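The tool library at Utwood has had its best winter yet, and we're thrilled! Between December and the end of April you borrowed 3,932 items, and all but a handful came home again. The hedge trimmers barely had time to cool down.

## New on the shelves

Flaltness branch has taken in 73 tools from a joinery workshop that was closing its doors, and what a haul it is. There are proper old hand planes (the sort that sing when the blade is right), two sets of mortise chisels and a lovely long spirit level that we've already had to put on a waiting list. The sash cramps go out in pairs, so please bring a strong bag or a friend.

We've also had plenty of questions on looking after metal at home. Scuffs and cloudy scratches on sheet metal are mostly a matter of looks, and a soft cloth with a drop of mild soap is a good first go. Keep wire wool well away from anything you'd like to stay smooth.

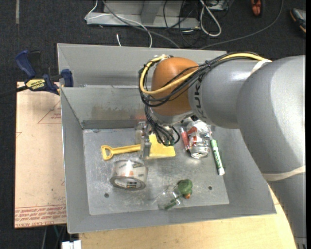 ## Sharpening mornings

These are back, hooray! Bring up to 3 blades each, wrapped in newspaper or an old tea towel, and have a go on the stones yourself. Kitchen knives, chisels and garden shears are all welcome. Serrated bread knives are beyond us, sorry.

## Returns at Zimitz Road

The side door sticks in wet weather, so give it a good shove. Please empty sanders and vacuums before handing them back, and tie the labels on with string, as the sticky ones leave a mess.

The next newsletter will have the summer opening hours and the new list of ladders.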